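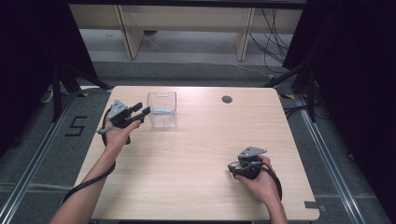

Task Demonstrators, Day Shift (18 openings)
Stomport Assembly and Packing, Jinlow site

We are hiring 18 people to teach robots how to do small, fiddly jobs with their hands. If you have ever packed kits, sorted parts, stocked a drawer so that the next person could find things, or simply been the one in your family who gets handed the knotted necklace, please keep reading. We would love to hear from you, and you do not need to know a single thing about robots to apply.

About the work

Stomport packs small goods for other companies. Stationery sets, sewing kits, craft boxes, replacement parts in little bags, all sorts of things that have to end up in the right container, the right way around, without getting scratched. For most of our history every bit of that was done by hand. Over the last while we have been bringing robot arms onto the packing floor, and we have learned (a bit slowly, we admit) that the best way to get them doing something useful is to have a skilled person show them.

So that is the job. You sit or stand at a table with a gripper in each hand, and you do the task. You pick a thing up, you put it in its container, you take it out again, you turn it over, you pass it from one side to the other. The movements are recorded while you work, and our software team uses the recordings to train the arms. Then you reset the table and do it again, maybe a little differently, with the item lying at another angle or the container moved over a few inches. A complete attempt at a task is called a take, and a good part of your day is made up of takes.

We want to be fair about what that feels like. It is repetitive. Some people find it restful, almost like knitting, and some people find by the second week that it makes them want to climb the curtains. You will get a paid tryout before either of us decides anything, so you can find out which kind of person you are.

What has changed here, and what that means for you

Anyone applying for a job like this is entitled to wonder what happened to the people who used to do the packing, so we would like to spend a few paragraphs on it.

When the first arms went in on the Zusus line, which is our name for the part of the floor that handles the smallest kits, the packers on that line were understandably worried. We had told them early, but we had not told them much, and looking back we could have done a lot better. There were some tense lunches. What the packers asked for, once we finally sat down with them properly, was a written promise about their jobs and first choice of any new ones that came out of the change. They got both. All of the regular packers on Zusus were offered other work at the same pay or better, and most of them took it. Two people decided to leave, and we were sorry to see them go.

Today there are 193 of us at the Jinlow site. Some of the people who used to pack on Zusus now look after the arms, clearing jams and swapping trays. Some moved over to the larger kits, where the work is still done by hand and will be for a good long time as far as we can tell. And a few became our first demonstrators, which is how we found out that packers are wonderful at this. They know how an item wants to be held. They know that a thin piece will roll if you set it down too quickly, and that you slide a pouch in from the corner. None of that was ever written down anywhere, and the engineers had certainly not thought of it.

Some things did get harder, and you may hear about them if you talk to folks in the break room (please do). The line used to be a chatty place. Looking after arms is a quieter job, and several people have told us they miss the company. Demonstrators work at separate stations with curtains between them, so we have set the breaks up so that everybody stops together, and the kettle gets a lot of use. We also ask demonstrators and line staff to swap places for an afternoon every so often, partly so that the people teaching the arms can see what the arms do with what they were taught.
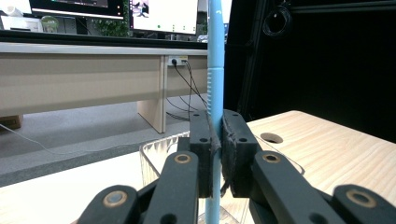
Will I be training the machine that replaces me?
The arms take over some packing tasks, and we will not pretend otherwise, but demonstrator jobs are regular positions with no end date, and they come under the same written promise as everyone else's: if your station closes, you are offered other work here at the same pay or better.

What a day looks like

The day shift starts at 7:30 in the morning and finishes at 4:00 in the afternoon. You begin with a short get-together where the shift lead goes over which tasks are on the list and whether anything has changed since the day before. Then you go to your station, put on your wrist supports if you use them, and run a few practice takes to get your hands warmed up.

You will work in blocks, with a break after every block and a proper sit-down lunch in the middle of the day. Nobody works the grippers all day long. They are not terribly heavy, but your forearms will notice them, especially in the beginning, and we would much prefer you stop early than push through. In the afternoon you will spend part of your time watching back your own takes and marking the ones that went wrong. A dropped item is nothing to be embarrassed about. We keep a note of drops, and the software team finds them quite useful, so please don't tidy up the record to make it look better than it was.

New demonstrators work beside an experienced one until both of them feel comfortable. For some people that is a few days and for others it is a few weeks, and we really do not mind which.

Who we are looking for

Patience matters most to us. Steady hands help, too, although steadiness comes with practice and we have seen some very shaky starts turn out beautifully. You should be able to use both hands together for fairly long stretches, with breaks, and to see small items clearly at arm's length, with glasses or contacts if you wear them. If you have a condition that affects your hands, back or eyes and you are not sure whether the job would suit you, get in touch before you count yourself out. Table heights and chairs can be adjusted, and there are tasks on the list that ask less of the fingers than others.

You should be comfortable following written instructions in English, and comfortable telling us when the written instructions are wrong. That second part is worth a great deal. Our instruction sheets are full of improvements that came from somebody putting up a hand and saying, "Nobody would ever pick it up like that."

We do not ask for a diploma, and we do not ask for computer skills beyond clicking a few buttons on a screen. Left-handed people are very welcome. People returning to work after raising children, caring for a parent or being ill are welcome as well, and you don't need to explain the gap to us.

Pay and the rest of it

Demonstrators are paid on the same scale as our experienced packers, from the first day, tryout included. There is a one-time payment of 2000 dollars after you finish your first six months. Health coverage begins with your first full month, and paid time off builds up from the day you start.

Recordings made at your station are used for training our arms and for nothing else. They are not used to rank you against your neighbor or to set speed targets. We do keep an eye on how many takes each task still needs, and the shift lead plans the day from that.

The Jinlow site is on the Chantharasri Road bus route, and the stop is right outside the gate. There is free parking behind the building, though it does fill up, so come a little early if you are driving. The kitchen has two microwaves and a fridge that gets cleaned out more often than some people would like.

How to apply

Write us a few lines telling us who you are and what you like doing with your hands. It could be model trains, pie crusts, braiding hair, fixing bikes, anything at all. A résumé is fine if you have one ready, but please don't sit up late making one for our sake. You can drop your letter at the front desk at Jinlow or send it through the jobs page on the Stomport website, and if you would like to visit before applying, the front desk can set up a time for you to walk around and ask questions of the people doing the job.

Tryouts run through July. Each one lasts 2 hours, is paid, and includes time to look around the floor. Wear something with sleeves you can push up, and leave rings and bracelets at home if you can. We answer everyone who writes to us, whichever way the decision goes.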